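Facilities > Safety > Visitor Days > Cell Checklists
Search this section Enter a keyword Go
Last updated: 2024-12-13

CHECKLIST FOR OPEN DAY, DISASSEMBLY CELL, VIDMAR HALL
Filled by: Teodora Kadrić
Demonstration by: Gonzalo Peñalver (Stakico)
Visitors registered: 19, in 2 groups

1. Computer case disconnected from mains, power cord removed. YES
Comment: I checked it myself before the first group.

2. Case lies stable on the slotted table. YES

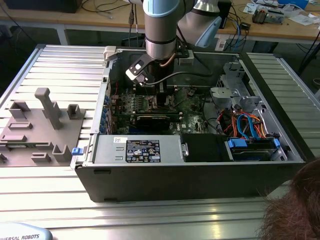

3. Emergency stop tested with the arm moving. YES
Comment: The test was made at reduced speed. I would like that we repeat it at demonstration speed next time.

4. Visitors stay behind the yellow line. PARTLY
Comment: Two persons from Clillis stepped over the line to see better. Gonzalo paused the program and they went back. The line should be moved out by 100 cm.

5. Gripper fingers inspected for cracks and loose screws. YES
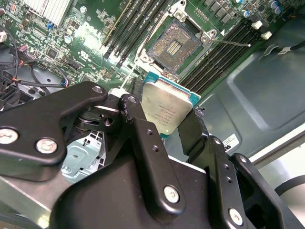

6. Demonstrator explains that the socket pins must not be touched. YES
Comment: It was explained very clearly, also to the second group.

7. Grounding strap worn by anyone who handles boards. NO
Comment: The strap was in the drawer in the Greltton room. Same remark was written in October. Please buy a second one.

8. Retention lever and metal load plate open before the processor is moved. YES 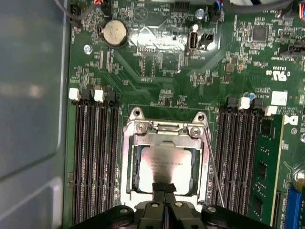

9. Cables inside the case kept away from the path of the arm. YES, with remark
Comment: The bundle should be fixed with a tie before every run.

10. Processor type written in the log. YES
Comment: Xeon E5-1630V3, copied from the lid.

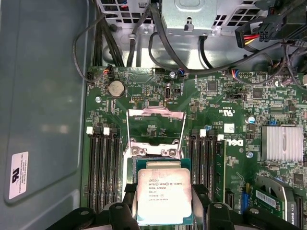
Page 2 of 2

11. Old thermal paste wiped with gloves on. NOT DONE
Comment: Some residue is still on the lid. Gloves of size M are finished.

12. Exit door free during the whole visit. YES

13. First aid box complete. YES

14. Visitors signed out. YES

Result: accepted with remarks. Points 4, 7 and 11 to be closed before the next visit. Gonzalo has received a copy.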